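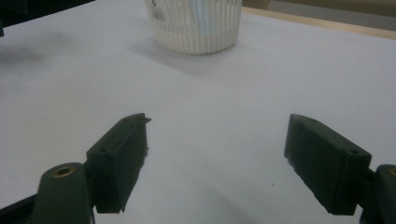
Small containers, 20th January

Carried on with the bathroom storage for Harawira. Hairbrush into the white basket, on the pale table by the window side. Morning on standing and tipping, afternoon on the handle and on washing. Weights from the Zarkis scale unless I say otherwise.

Short version for anyone reading ahead of the review: the basket with the handle is good enough to go forward, the cup holders from the September batch are not, and the brush needs to go in handle first or the whole question changes.

Setup

Wiped the tabletop down with the mild cleaner and let it dry before anything went on it. There was still grit on it from the Feltby shelf brackets last time and that got under the bases and made two of the readings useless. If you cut or sand anything in the next room please shut the door.

Level checked both ways. Slightly low at the back left, same as before. One folded card under that foot brings it right. The card is taped to the foot now, leave it there.

Brush is the light blue one with the oval pad. 223 mm end to end by the steel rule. I'd been using the length printed on the sheet from Clandeo and it was short by a few millimeters, so the older depth notes are a little off. Not enough to redo them. I've put a pencil mark next to the affected lines.

Standing test

Put the brush in handle down and let go. It stood every time, leaning on the rim. It doesn't much care where the handle foot lands on the floor of the basket; it slides until it finds the corner where the floor meets the wall and then stays. The lean is more than I'd like when the foot ends up on the same side as the carrying handle, as the pad then gets in the way of your fingers when you go to pick the thing up.

Put it in pad down, for completeness. It goes in if you push. The bristles catch in the gaps between the slats on the way back out and you end up lifting the basket with the brush. Wrote this off after a few tries. Some people will store it this way regardless, so I've asked for a line about it in the leaflet. I don't expect the line will survive.

Laid flat across the rim: falls off with a light knock on the table. Not a way anyone would keep it for long.

Tipping

Pulled sideways at the top of the brush with the thread and the hook scale, table dry. With nothing else in the basket it goes over early, well before the base slides. The brush acts as a lever and the basket by itself weighs very little. I put 400 g in the bottom (the flat steel disk wrapped in a rag, centered) and after that it slid instead of tipping, every pull, in all directions except straight toward the handle side. On the handle side it rocked and came back.

So the basket is fine when it's being used as a basket, with bottles and so on in it, and not very good as a stand for one brush. I think that's acceptable. It was never sold to Harawira as a brush stand. But their room drawing shows it on the narrow ledge beside the basin with the brush in it and nothing else, and that's the one arrangement I'd tell them to avoid. Will write that up separately with the pull numbers.

Tried it again with the table damp, one wipe of a wet cloth. Slides sooner, tips later. No surprise. On the damp table there is a bit of suction under the base when you lift, a small tug and then it lets go. It could flick water about. Noting it, not chasing it.

Getting the brush out

More time on this than I'd planned. The complaint on the previous tub was that you had to hold it with your other hand while you pulled the brush out. With the slatted wall I expected the same, the handle foot catching in a gap.
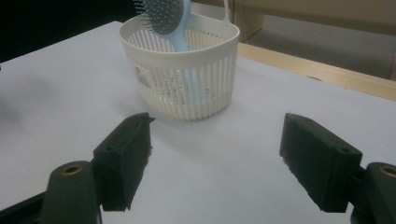
It mostly doesn't catch. The gaps are narrower than the end of the brush handle, so the foot runs up the inside of the wall and over the rim. Where it does snag is at the top, under the thick rim, if you pull at a slant. There's a small step on the inside there. You can feel it with a fingernail all the way around. Pulling straight up clears it.

One-handed, straight up, basket empty otherwise: comes out clean, basket stays down.
One-handed, pulled toward you: basket follows for a short distance, then drops. Loud on the hard table.
One-handed, pulled toward you, with the 400 g in: stays down, slight scrape.
Pulled across toward the carrying handle: brush hits the handle. Don't bother.

If we ever get to talk to the molder I'd ask for that inner step to be eased. It would be a tool change and they won't want to do it for our quantity. Putting it on the list anyway.

A comb, a toothbrush and a pair of nail scissors also went through, as they're on the Harawira room list. Comb: fine, lies along the wall. Toothbrush: fine. Scissors: points go straight into a gap if dropped in point down, and one blade stuck out far enough that I felt it on the back of my hand as I reached past. That's a real fault and it's the one I'd put first in the report. Either the scissors come off the list or they get a sleeve. The cheap card sleeves in the second drawer fit.

Carrying handle

The thin handle looked like the weak point, so it got most of the afternoon. Hung the basket by its handle from the peg with 1,000 g in it and left it over lunch. Handle bowed a little at the top. Took the load off and it came back, no whitening where it joins the rim that I could find with the lamp held low. Pinched the join hard between finger and thumb and still nothing.

Swung it by hand with the same load, not hard, the way you'd carry it down a hall. The join creaks. It creaked from the first swing and didn't get worse.

The lift counter is set for 4,000 lifts, same as we did for the tub. It can run on the other bench. Whoever is in last, please check that the stop arm is down before starting it, it was up when I went to look and the counter had been reading nonsense. Result goes in the column I've ruled off on the next page. Pass is no crack at the join and the handle still sitting level when it's held from the middle.

Washing

Warm water, a drop of dish soap, soft brush. Outside comes clean in no time. Inside is slower. Hair is the trouble: I put a few loose hairs in on purpose, and they wrapped around the slats and had to be picked off one at a time. Rinsing under the tap moved none of them. A damp sponge got most. Dust and talc rinsed straight through and out.

The label patch on the front wall I scrubbed lightly, ten strokes with the sponge. It's printed across the slats, and I can't say it was very readable to begin with, so there isn't much to lose. Asked Clandeo whether it can be left off ours altogether. It collects soap at the edges and has no use in a guest room.

Drains well if you set it down on a rack. On the flat table it holds a little water under the base, in the hollow. Lift and shake. Should go in the housekeeping note, one line.

The September cup holders

Pulled these back out of the box for comparison and I don't think they need another session. Too narrow for the brush, too tall for the comb, and the base is smaller than anything else we've had on the table. They tip with a toothbrush in them. Box is back on the lower shelf, marked with a cross. Don't send them to anybody. They can go for drawing pins or for the paint stirrers if Feltby wants them.

Shelf fit

Feltby's sample ledge is still clamped to the end of the bench so I tried the basket on it. Base fits with a finger's width to spare at the front. With the carrying handle turned to the wall you can't get hold of it, with the handle turned outward it overhangs the ledge edge and you'll catch a sleeve on it. Turned along the ledge is the only way that works, and then two of them won't sit side by side without the handles touching. They can have one per ledge. Their drawing has two. I'd have liked to find this out before the drawing was signed off.

The ledge lip is a touch too low to stop the basket if it's pushed. A few millimeters more would do it. I'll send Feltby the measurement and a sketch, nothing fancy.

To do

Write up tipping on the narrow ledge, with the numbers, for Harawira.
Scissors: sleeve or remove. Needs an answer before the room list is printed.
Ask Clandeo about leaving the print off.
Sketch of the ledge lip to Feltby.
Run the lifts, fill in the column.
Repeat the pull test with the basket half full of real things and not the steel disk. Shampoo, soap box, whatever is in the cupboard. The disk sits lower than anything a person would put in there and I think it's flattering the result.
New thread for the hook scale, the old one is fraying by the knot.
Zarkis scale battery is showing low. Spares are in the tin, not in the drawer where the label says.

Leave the basket and brush on the table for now, I'll want them first thing.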